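Moths again. Third night of it and I have slept maybe not at all, so bear with me.

Porch light goes on when it gets properly dark, sheet gets pegged up over the railing, and then I sit there with a mug and the field guide and try to work out what just landed. Mostly brown ones. Small brown ones, slightly bigger brown ones. Chibuzor Okoro from up the road in Flarndale got me into this and he can name a thing from six feet away, it's maddening. I'm still on "underwing?? maybe" in the notebook.

August is the good month supposedly. Warm, no wind, cloud over the moon. Last night was sticky and horrible and we had loads — a big pale green luna on the screen door that stayed put til past 2 in the morning. I did not go to bed. Obviously. Work was a blur.

Bulbs. I was using the old yellow one from the hall, useless, they hardly notice it. Swapped it for a 100 watt clear one and what a differnce. Chibuzor has a proper UV setup but I'm not there yet, money wise. 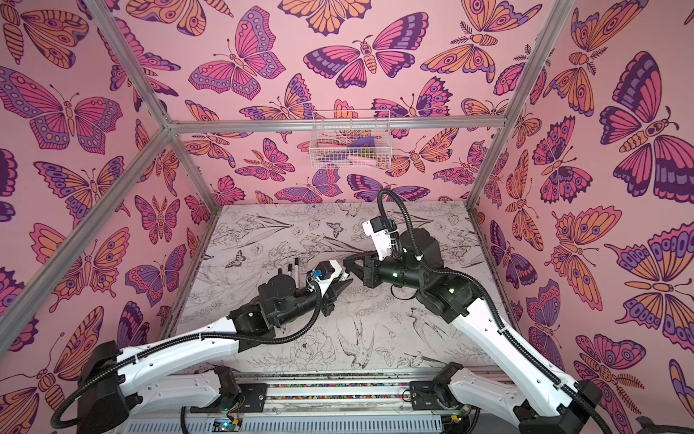
Do you need to put out bait as well as a light? Some kinds barely bother with lights and come to sugar instead, so it's worth painting a bit on a tree. Mashed banana, brown sugar, flat beer, left in a jar for a day or so. Stinks.

My batch went on the maple by the garage at dusk. Ants, mainly. One very handsome underwing (no question marks this time) and a slug.

Anyway must go, sheet needs washing and theres beetles in the laundry room. Will type up the list when I can read my own writing — page one has banana on it.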